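Recording Tasks for Trado — Frequently Asked Questions
Share 8 | Comments 3

How many demonstrations does one task need?
We ask for 300 good ones. The table wiping set ended up at 386 after Rasha Smadi added a second cloth and some new starting positions.

Do I need to know how to program?
No. You hold the gripper, do the task at a normal pace, and set the gripper down when you finish. New people usually record usable work within an hour.

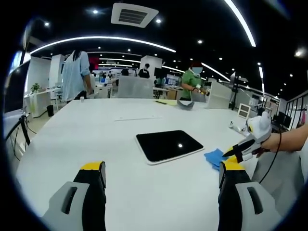
What is the difference between hand-held recording and remote control?
With hand-held recording you carry the gripper to the object yourself. With remote control you sit at the Girnomar station and move the arm from there. Remote control is slower, but the arm can repeat those motions exactly.

What if I drop something?
Keep going and pick it up. Recoveries are useful — mark the take as "recovered" in Erkader before you start the next one.

Can two people record at the same table?
Yes, as long as they work on separate objects and keep their cables apart.

Who do I contact about a broken fingertip?
Leave the gripper on the repair shelf and write to Rasha.

We use cookies to improve this site. Accept | Manage settings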